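How to plan the budget for a small two-arm work cell

Updated Mon 29 June

Before you ask for any price, write down the task in one sentence. Ours was: "Sort mixed small electrical parts from a table and put them in the right place." It took us a full afternoon to agree on this sentence, and I still think it was the cheapest afternoon of the project. Every supplier will ask you what the arms must pick up, how heavy it is and how often. If your answer is different each time, the quotations can not be compared.

Step 1. Collect the objects first

Take the real parts, the ones from your shelves. Cables are much harder than boxes, so put some of them in the set from the beginning. We used 116 objects, weighed the heaviest ones and measured the widest ones. The widest part tells you the opening of the gripper, and this decides the price more than you expect.

Step 2. Make the list in two columns

In the left column write what you buy once: arms, grippers, controllers, table, frame, walls, lights, cameras. In the right column write what you pay again: software licence, gripper fingers, replacement cables, service visit, training for new people. In our first version the right column was nearly empty. Dorota Ziółkowski from purchasing sent it back to me the same day, and she was right.

Step 3. Ask for the same thing from everybody

We sent one page to Gamar, Closance and Cieślak. Ask that the price of the gripper is shown separately from the arm. Ask also who pays the transport and who is present on the day of installation. Closance had the lowest price for the arms, but installation was not included, and with installation they became the second.

Step 4. Plan for the frame and the cables

People forget this part. A table with an aluminium frame and side walls must be ordered in the correct size, and two arms need enough distance between their bases. Draw it on the floor with tape before you order. Cables going to the grippers must have enough length for the full movement of the arm, and they wear out, so order one spare for each arm together with the first delivery.

Step 5. Keep a reserve

I keep 20 per cent of the total. Igor Ševčík, who did the same work at our Prumska site, kept less and had to wait until November for new money when he needed different gripper fingers.

Step 6. Count the weeks also

Delivery of the arms was 6 weeks for us. The side walls came later than the arms, so we could not start the tests. Order first the things which have the longest delivery, even when they are cheap.

Step 7. Test with a mixed table before you pay the last part

Put in the contract that the last payment comes after a test with your own objects. Do not put them in straight lines. Mix cables, plugs, adapters and small boxes, and let both arms work in the same area. 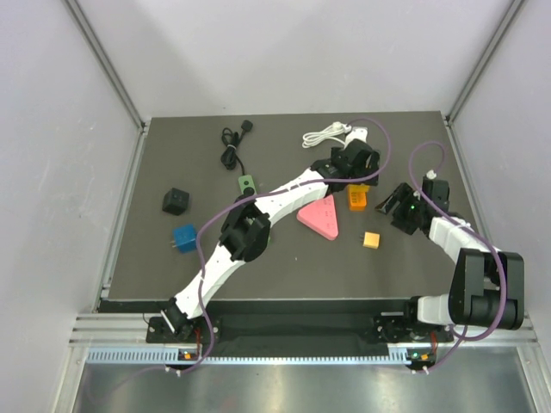 Write the result of each test on paper with the date and the name of the person who was there, and let the supplier sign it. If a part fails in the test, ask for a written answer about who pays for the change, and only then repeat the test.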